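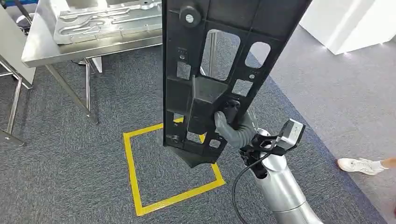 Missing scene in the Morkach home release: region difference or different cut?

Posted in Comic Adaptations > Home Video
2019-04-25

gutterspace

I have two copies of Morkach, the feature based on the Cabello comic. One is the standard disc from Paveck. The other is the file I bought from the Kornis store last October. They don't match and I would like to know which one is the theatrical version.

The difference is in the second half, after the archive burns. In the Kornis file there is a conversation in the stairwell where the archivist explains where the armor came from. It follows volume 3 of the comic nearly line for line. On the Paveck disc the film goes straight from the fire to the train platform, and the origin of the armor is never given. Later dialogue on the disc refers back to "what you told me on the stairs," which makes no sense without the scene.

I loaded both into an editor and lined them up at the first frame after the studio logo. They stay in step until the fire. The disc then skips 2,052 frames. After the cut they run parallel again to the end credits, and the credits are the same length in both.

Details, in case they matter:

Disc: 24 frames per second, 2.39:1, 7 audio tracks
File: 24 frames per second, 2.39:1, 2 audio tracks
The case and the store page both say "Theatrical Version"
Subtitles on the disc drift ahead of the dialogue after the fire and stay wrong until the end

I have tried the disc in a second player with the same result. I have also checked the title list, and there is only one long title on it. What I want to know is whether the scene was in theaters, and whether there is a disc that has it. I never saw the film in a theater and the reviews I can find don't mention the stairs either way.

inkandbristol

The scene was in theaters. I saw it twice in the first week and remember it both times, mainly for the change they made to the archivist, who in the comic is already dead by that point and appears only as a recording.

Your frame count is useful. At 24 frames per second, 2,052 frames is 85.5 seconds. The stairwell scene is one continuous take with a fade at each end, so it can be lifted out without touching the picture on either side. That explains why everything lines up again afterward.

The subtitles are the other clue. If the disc had been authored from a deliberately shorter cut, the subtitle file would have been conformed to that cut. Work out the drift. If a line displays 85.5 seconds late after the fire, the subtitle file was timed to the full version and the picture was shortened afterward. You say they run ahead, so please check the direction again. Early subtitles would mean the text had been shifted the wrong way, or that someone corrected it twice. Either one is an authoring fault.

To check without an editor:

Play the disc to the train platform and pause on the first frame where the station clock is visible. Write down the running time.
Do the same with the file.
Turn on the subtitles, go to the first spoken line on the platform, and write down the time at which its text shows.
Subtract. Compare the picture offset with the text offset.

One more place to look is the chapter list. On my copy of the Paveck disc there is a chapter named "Stairs" and selecting it lands on the platform. A chapter name for a scene that isn't there is fairly strong evidence that the menu was built from the longer version.

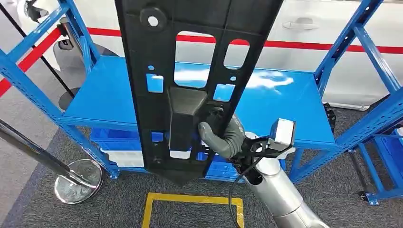
Black molded panel hanging with its narrow end just above the floor

As for a disc with the scene on it, there was a second pressing. The case is the same but the small print on the back has a different copyright line, and the running time is printed with the minutes only. I don't have one and can't confirm the contents firsthand. People on the Cabello reader board have reported that the stairwell is present and that the chapter works. Sellers rarely know which pressing they have, so ask for a photo of the back of the case before you pay.

I would not treat the Kornis file as a reference in every respect. Its picture is complete but the contrast in the fire sequence is lifted compared with the disc, and the grain has been filtered. For content, use the file. For picture quality up to the fire, the disc is better.

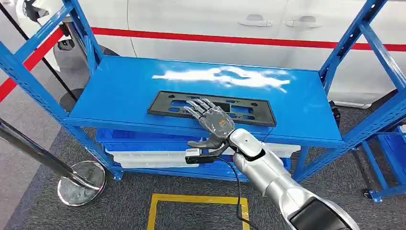 panel_nine

Not sure it was in every theater. Where I saw it I don't remember any stairs, but I was in the lobby for part of the fire so don't go by me.

Either way, you aren't missing much if you've read volume 3. The movie changes who made the armor and then never uses it. In the comic the maker matters because of the ending. The movie has a different ending, so the stairs scene sets up something that doesn't happen. I always assumed that was why they took it out — maybe it was on purpose?

Did you try switching the audio to the commentary? On some discs the commentary was recorded to the long version and you can hear them talk about a scene that isn't there.

gutterspace

Rechecked. I had the direction wrong. The text is late, and the offset on the first platform line matches the picture offset to within a frame. So the subtitles belong to the full version. The chapter named "Stairs" is there too and goes to the platform, same as inkandbristol's copy.

The commentary track does not drift. It goes quiet for a moment at the cut and picks up in the middle of a sentence, so it was trimmed along with the picture.

I have written to Paveck with the frame numbers and asked whether they exchange the first pressing. Marking inkandbristol's reply as accepted. If anyone owns the second pressing, please post the copyright line from the back of the case, exactly as printed.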